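Can a machine fold laundry at home yet?
Forum: Home automation > General talk
8 replies

tistis_owner
I read a lot about household robots since April and I would like a sober opinion. My vacuum does the floor well. But is there any machine which can take a blanket from the dryer and fold it, without me standing next to it?

Brondero
Short answer: no. Towels of one size, maybe. A big soft blanket has no fixed shape, so the machine must first find a corner, and the corner is usually inside.

kastoment14
I do not fully agree. In our shop we fold 105 table covers per shift with a machine and one person who feeds it. The folding is solved. The feeding is the hard part.

Brondero
Then the person is doing the chore, in my opinion.

kastoment14
A part of it, yes. Before the machine we needed three persons for the same work. I would call this progress.

Stubbs
I think you are both a little right. With fleece, the gripper must close on one layer only, and between two folds this is difficult even to see.
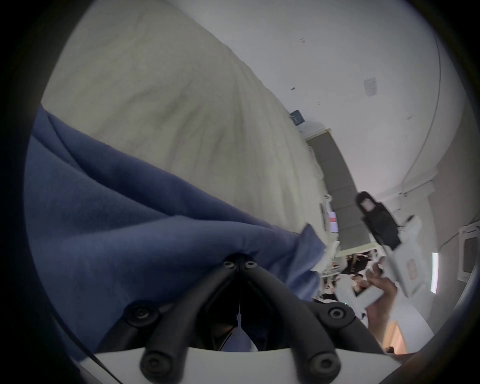
Blue fleece and a two-finger gripper. Which fold would you take first?

tistis_owner
Thank you, this explains it better than the advertisements. I would take the upper fold, where the dark crease is, but I am not sure it leads to any corner.

Brondero
Exactly my point. You are not sure, and you have folded blankets for years.

kastoment14
A machine can try 10 times and it does not get bored - for a shop this is acceptable. For a living room I would also wait.

Stubbs
I would wait too. Buy a bigger basket meanwhile.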